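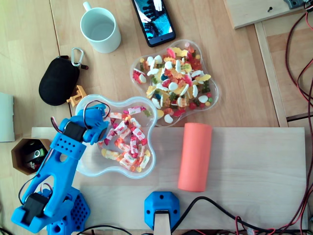

Does object clutter around the target help or hurt when you only have a small demo set?

korletey_d
Original poster

I've been training a small imitation policy on a cheap blue printed arm, hobby servos, nothing fancy. The task is to take one sweet out of a clear bowl and let go of it over the board. I have 200 demonstrations, all done by hand by me and Mohammed-Awal Tsikata, who shares the bench.

We split the demos into two sets. In the first the table was cleared before every episode. In the second we left the usual stuff lying about – mug, phone, zip case, the second bowl of sweets. Same number of episodes in each. I trained one policy per set with the same settings and 3 seeds each, then ran them all on the cluttered table and again on a cleared one.

The clutter policy did better on both. I expected it on the cluttered table. I did not expect it on the clean one. Has anyone else had this?

wasberg
How did you score it? If you judged by eye and you knew which policy was running, I wouldn't put much weight on it.

korletey_d
Mohammed-Awal started the runs from a shuffled list and I scored them without knowing which was which. A run counted if one sweet left the bowl and came down on the board. Two sweets at once was a fail.

wasberg
Fine, that's better than most. I still think you've measured the operator. You recorded the cleared set first, yes? Then by the second set you were both more practised and your demos were smoother. The mug has nothing to do with it.

sorken77
I'd agree with wasberg on the order. It's the first thing a reviewer would ask. We had the same thing at Gyamfi with a drawer task and when we mixed the order the gap got a lot smaller. It didn't go away though.

korletey_d
Yes, cleared set first. I take the point. I looked at the episode lengths and the later ones are shorter, so there is some learning in there.
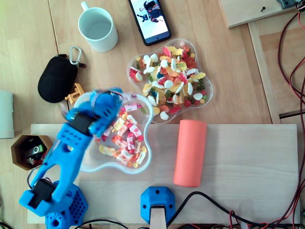
What I keep coming back to is the clear bowls. The one we pick from is see-through with a wavy edge, and so is the other one further back. On the cleared table the policy only ever saw a single bowl, so my guess is it learned "go to the colourful patch". With both bowls out it had to tell them apart. That might make it pay more attention to the rim and to where the sweets are inside it, and that would help on the clean table as well.

peltora
Is that guess or did you check? You could cover the second bowl and run it again. Or swap the two and see which one the arm goes for.

korletey_d
A guess so far. Swapping them is easy, I'll do that.

wasberg
Swap them and I bet it goes to the same spot on the table whatever bowl is there. 200 demos with the bowl hardly moving is a position lookup. Did you move the bowl between episodes?

korletey_d
A bit. Not on a fixed pattern.

sorken77
Then wasberg may be right on that one. Mark out a grid with tape and move the bowl one square per episode. It's dull but it sorts this out.

I don't agree that clutter does nothing, though. The phone screen alone changes the picture from one episode to the next if it's lit, and a policy that has seen that is harder to upset.

peltora
Small point, are you mixing wrapped and unwrapped sweets? They grip very differently. Wrapped ones you can catch by the twisted end. Gummies stick to each other and you get two.

korletey_d
Both, in separate runs. I pooled them in the totals, and I can see now that I shouldn't have. I'll split them out. The double picks were mostly gummies, from memory.

wasberg
Post the split when you have it. And leave the training settings alone while you redo this, otherwise we'll be arguing about something else next time.

korletey_d
Settings stay as they are, 2,514 steps on every seed. Plan is taped grid, order of cleared and cluttered mixed, bowls swapped in a few of the test runs, wrapped and gummies reported apart. It means recording the lot again so don't expect numbers before July.

peltora
If you want a third condition, do the second bowl only, no mug or phone. Then you'd know if it's the bowl or the clutter.

korletey_d
Good idea, adding it. I'll put the results in this thread.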